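4.2 Claims of reliability among vintage hire operators

Operators in the wedding and event trade lean heavily on the word "restored". We doubt it tells a customer much. Of the 471 bookings in the Skanudport records, 200 were for vehicles advertised as fully restored, yet the term was defined in only 18 of the matching contracts. Leone (the second author, Concetta Leone) coded each contract by hand, and her notes show that it could mean anything from a rebuilt engine to new seat covers.
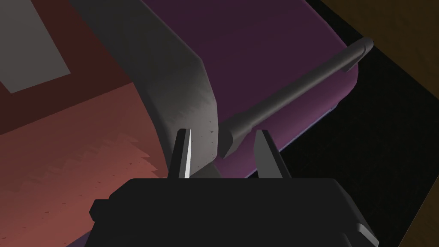 Late arrival is the outcome customers care most about, and it is also the one that operators record least well. Fabbri logged a car as on time if it reached the street, even where the couple waited at a different door. Wallerent used the driver's own estimate. We have therefore not pooled the two sets of figures, although earlier work on the region did so without comment.

The usual defence is that old vehicles are slow but dependable if they are cared for. That may be so. The service books we were shown do not settle it – most had gaps over the winter, and one began in October with no earlier pages.

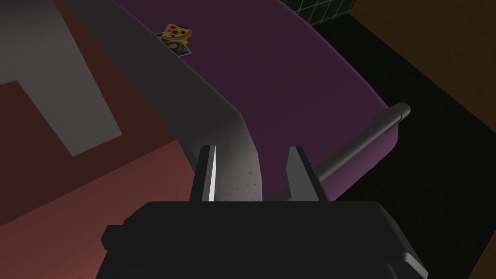 Price is no better as a guide. Garivel charged almost 30 per cent more than its nearest rival for the same model and the same hours, and its contract gave the customer fewer rights if the vehicle broke down. A higher fee may pay for better upkeep, but no operator would let us see what it spent on parts or labour.

Figure 3. Share of contracts defining "restored", by operator. Operators with incomplete records are left out.

We treat the labels in Figure 3 as advertising terms for the rest of the paper. Readers who want to use them as a measure of vehicle condition should first show that they track something a mechanic would recognise.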